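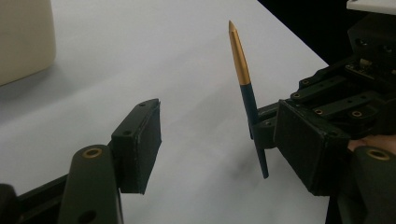

Tenov Matt Table Top, White

Made by Sundberg

The Tenov is a plain white top for desks, craft tables and packing benches. It comes without legs and fits the Cluken trestles or any flat-topped frame.

Size: 184 cm long
Finish: matt white, one side
Guarantee: 2 years
Item status: in stock

Wipe with a damp cloth and a little washing-up liquid. Do not use scouring pads, bleach or wax polish — wax leaves shiny patches that are hard to shift. Tea and ink should be wiped up the same day. Use a mat under hot pans.
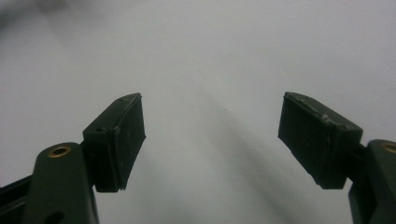 Delivery is by Gebretsadik, to the ground floor only. The top travels flat, and you will need 2 people to carry it in. Check both faces before signing. The finished side is a smooth, matt off-white with no printed marks, and it can look a shade greyer or brighter depending on how the light falls. Order all tops for one room together if you need a close match.

Fixing screws are not included. Trade packs of 1,000 are sold separately.

Returns are accepted unused and in the original wrapping. Tops that have been drilled or cut cannot be returned.

Page updated 6 Jan 2024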